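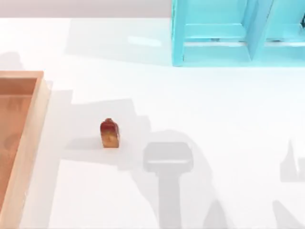
Teleoperating two arms in simulation, I keep missing the grasp on small upright objects and I can't tell if it's me or the setup. The task is one pick and one place. The red and amber piece stands on a white table, and it has to go into the wooden tray to its left. From this view I get no sight of the arms at all before they reach down, only their shadows on the table, so I have been lining up by the gripper shadow. Out of 74 demos I kept 61. In most of the bad ones the fingers come down too far to one side and tip the piece over. I use the Kinditeck hand controllers with Savden for recording. Should I keep the failed ones, and is there a better way to line up?

Meron Admasu, 9 May 2026

Reply from Granuvside

Don't steer by the shadow. The light in that view comes from the right, so the shadow lands left of where the gripper is, and the gap changes with height. Add a wrist view and put it next to the main one while you drive. Come down in two steps – stop just above the piece, correct sideways, then lower straight. Leave the tipped ones out if you are training by plain imitation. Keep them in a separate folder.

Reply from Abera

Lower the controller scaling. Mine was too high for months and I blamed the headset.

Reply from tolland_k

Same problem here, never solved it. I moved the start pose closer.

Comments

– Wrist view fixed it for me too. Record it as well, or the policy won't have what you had.

– What scaling did you end up with, Abera?

– Half of the default. Slow but fine.

Related questions

Recording two arms with one operator
Savden drops frames after 5 minutes
Trimming idle time at the start of a demo
Hand guiding or remote control for drawer tasks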